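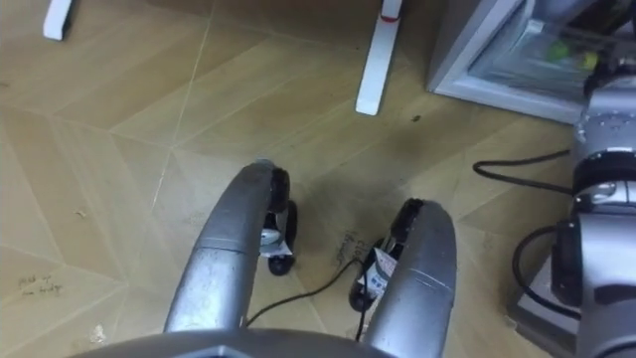

# Re: [tremomero-rooms] Desk 4: drawer pedestal position and drink storage

From: Iker Segura
To: tremomero-rooms

Replying inline to Yu's message. I have trimmed the part on lighting, which belongs in its own thread.

> On the layout for the small room: the Hanis drawing puts the drawer pedestal under the far end of desk 4, in front of the radiator. Has anyone checked that the upper drawer clears the desk leg when it opens? The drawing shows the leg as a plain post and leaves out the foot bar.

It clears. The foot bar lies flat on the floor and is lower than the bottom edge of the pedestal's lowest drawer front. The only part that can interfere is the leg itself, and with the pedestal in its present position there are 29 mm between the leg and the nearest drawer front. I measured at the top and at the bottom and got the same value, so the pedestal is standing square.

I would still correct the drawing. The next person to use it will have the same question.

> Second point. The desk has that curved inner edge toward the far end. If the pedestal is lined up with the straight part of the edge, doesn't the upper drawer end up under the desktop even when open?

Partly. The curve helps, since it takes material away exactly where the drawer comes out. With the drawer pulled halfway you can reach the front section from a standing position. For the back section you have to bend down or pull the drawer all the way. I suggest we put frequently used items in front and leave the back for refills and spare labels. 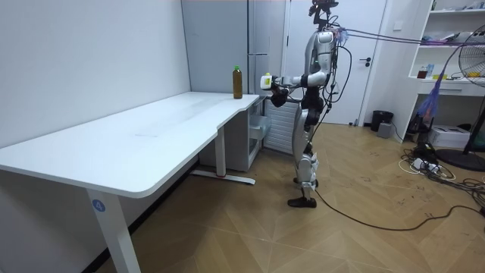

## Storage height

> Third. What is the usable height of the upper drawer? I want to know if bottles can go in there or if they have to stay on the desk.

Bottles will fit lying down only. The bottle we normally have on desk 4 (clear plastic, green cap) is 235 mm tall with the cap on and about 70 mm across at the widest point. The upper drawer leaves 22 mm above it when it is lying flat. That is enough for the drawer to close, but nothing else can be stacked on top.

Upright storage in the upper drawer is not possible. I did not measure the lower drawers for this, as nobody wants to reach down there for a drink.

The small white containers with the yellow label can stand upright in the upper drawer without any trouble. My proposed split:

- Upper drawer, front: small containers, upright, labels facing the opening.
- Upper drawer, back: one bottle at most, lying across the drawer, cap to the left.
- Desktop, far end: whatever is in use that day.
- Tall cabinet: cases and bulk stock. The doors there need their full swing, so keep the floor in front of it clear.

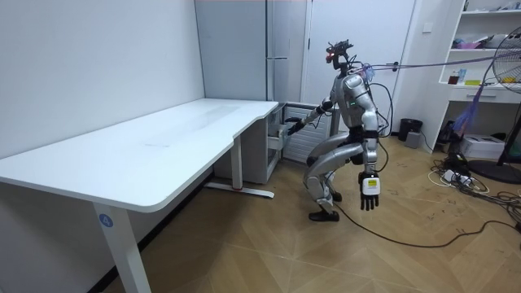
The drawer slides have no end damping. If the drawer is pushed shut quickly, a bottle lying lengthwise rolls or slides to the front and hits the panel, which is why I have specified crosswise. A strip of liner would help as well. Druketti sells one in rolls that can be cut with scissors. I have a partial roll left over from January and will bring it.

> Fourth, the glass-front unit on the floor. The drawing has it against the wall, but it seems to have moved. Is the floor level where it stands now?

I put a level on the parquet in both directions. It is within tolerance for a unit of that size, with no need for shims. The planks are laid at an angle to the walls, so please do not use the joints as a reference when setting it straight. The last attempt was done that way and the unit finished visibly turned. Measure from the wall.

It stands directly on the wood. I would add a thin mat under it, cut slightly smaller than the base so that it does not catch feet. No objection to the present location otherwise, as long as the door can open fully.

> Last one: are we keeping the thin plastic bottles? They dent when you grip them in the middle.
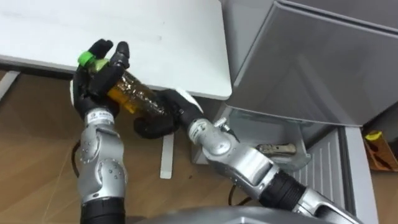 I would keep them for now. The wall of the bottle is thin and creases under light pressure, but the neck area is stiffer, and the rounded base end holds its shape better than the middle. Lifting from the drawer with one hand near the cap and the other at the base end is easier than a single grip around the body, in particular when the bottle is lying down. With a full bottle the difference is small. With a half-empty one it is quite noticeable.

If we change to a rigid bottle, the diameter needs to be checked again before ordering. The margin in the upper drawer is not large, and most of the rigid ones I have looked at are wider.

Open items from my side:

1. Hanis drawing: add the foot bar and the leg gap.
2. Liner for the upper drawer.
3. Mat under the glass-front unit.

Yu, can you take the first one? You have the editable file and I only have the print.

Iker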